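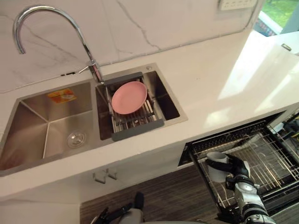

The Natberg 83 is an over-sink dish rack for double-bowl kitchens. It sits inside or across the smaller bowl, so washed dishes drain straight down and the benchtop stays free. It suits inset and undermount sinks and needs no tools to fit.

Supplied by Staltutine Kitchen & Laundry. Item code 1201.

## What you get

- One rack with two extending arms
- One cutlery cup that clips to either end
- Four grey silicone end caps, already fitted
- Two spare end caps in a paper envelope
- A printed fitting sheet (also kept at the counter if yours goes missing)

The rack comes assembled. Pull the arms out by hand until the end caps meet the rim of the bowl, then press down lightly in the middle. If it rocks, take the arms back in and start again with the same length showing on both sides.

## Sizes

| Measurement | Natberg 83 |
|---|---|
| Length, arms closed | 378 mm |
| Rack depth | 83 mm |
| Cutlery cup height | 120 mm |
| Rod spacing | 33 mm |

Measure the bowl from inside edge to inside edge, front to back, before ordering. Many older sinks have a rolled rim that takes up more room than it looks, and the end caps need a flat section to rest on. Customers with a round bowl should look at the Okafor tray instead, which has a solid base and a spout at one corner.

The spacing between rods was set for dinner plates standing on edge. Bread and butter plates will also stand, though thin ones lean. Bowls are better laid upside down across the rods. Wide platters can lie flat if nothing else is on the rack.

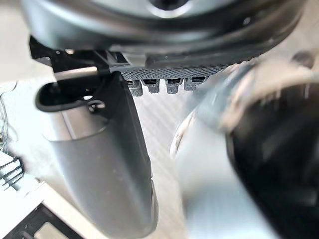

Heavy cookware is the one thing we ask people to keep off it. A cast iron pan will bend the arms over time, and bent arms are not covered. Saucepans and baking trays in ordinary weights are fine.

The arms have a stop at full extension. On racks bought before September the stop was a small pressed dimple, and it could be forced past. The current version has a folded tab. Both kinds take the same end caps and the same cup.

## Cleaning

1. Lift the rack out once a week and rinse both sides under the tap.
2. Take off the end caps and wash them in warm soapy water.
3. For hard water marks, wipe the rods with white vinegar, leave for five minutes, then rinse well.
4. Dry with a tea towel before putting the caps back on.

Bleach and steel wool will mark the finish. The rack can go in the dishwasher, but the cup should be washed by hand.

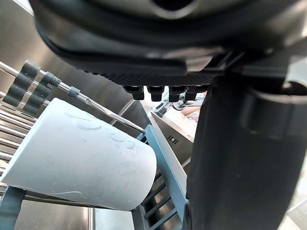 ## Spares and matching items

- End caps, pack of four, grey or white
- Cutlery cup, standard
- Adora drying mat, folds to fit a drawer
- Okafor tray for round bowls

Spares are posted in a padded bag at letter rate. Full racks go by courier and need a street address.

## Returns and questions

Unused racks can be returned within 30 days in the original box. If a rod or weld fails in normal use, send a photo of the fault along with your receipt number and we will replace the rack. Write to Asmaa Tazi in customer service, and include the inside measurement of your bowl if the question is about fit. Replies usually take two working days.

Page last revised 13 Jan 2020.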